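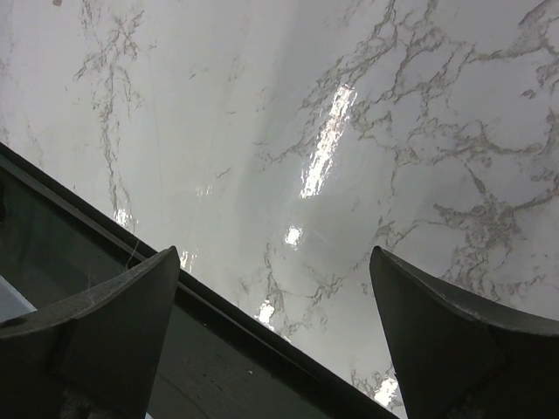
White polished marble with a branching grey and brown vein.

How to clean and look after a marble worktop

By Nadège Arnaud

Marble is softer than granite and it reacts with acid. Most of the damage I get called out to see was done by lemon juice, vinegar or a bathroom spray. The daily routine below takes a couple of minutes and needs very little kit.

What you need

Two soft cloths, one for washing and one for drying
A bowl of warm water
A pH-neutral washing-up liquid or stone soap
Bicarbonate of soda, for stains
Cling film and low-tack tape

Daily cleaning

1. Lift off crumbs and grit with a dry cloth. Grit scratches if you push it about.
2. Add a small squirt of soap to the bowl. Too much leaves a film.
3. Wring the cloth out well and wipe in straight lines from the back of the worktop to the front.
4. Rinse the cloth and wipe again with plain water.
5. Dry straight away with the second cloth. Pay attention to the area by the taps, where limescale builds up. 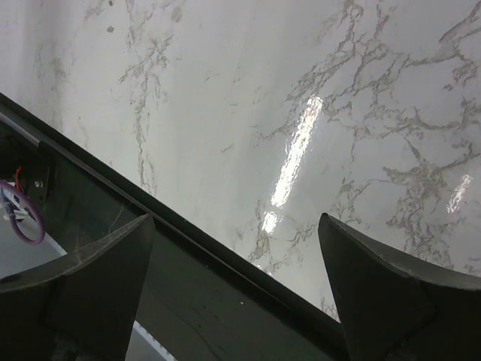
A gloss finish shows smudges most clearly where the light catches it.

Checking for etching

Crouch until your eye is almost level with the stone and look towards a lamp or window. Grease and soap film will wipe away. An etch mark is a dull patch that stays put — the acid has eaten into the polish itself, and no cleaner will bring it back. Small etches can be worked out with marble polishing powder and a damp pad. Try it first in a corner that sits under the toaster. For anything larger than a saucer, ring a stone restorer.

Lifting a stain

Oil, tea and red wine sink in and need drawing out.

1. Mix bicarbonate of soda with water to a thick paste, like soft butter.
2. Spread it over the stain, going a little past the edges.
3. Cover with cling film and tape it down.
4. Leave overnight, then take off the film and let the paste dry fully.
5. Scrape off with a plastic card, rinse and dry.

An old oil stain may need this done three times. I had one in a Wultside kitchen that took most of May.

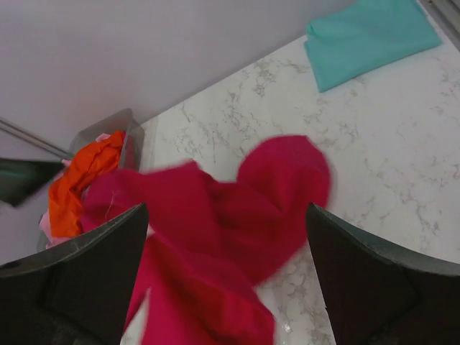

A bright cloth is easy to keep apart from the ones used on the hob.

Cloths

Microfibre or old cotton both work. Wash them without fabric softener, which leaves a greasy coating. Test a strongly coloured new cloth on something white before it goes near the stone — some dyes run.

Sealing

Drip a little water on the surface and wait 10 minutes. If the stone darkens underneath, it needs sealing. Follow the times on the tin, and buff off any surplus before it dries.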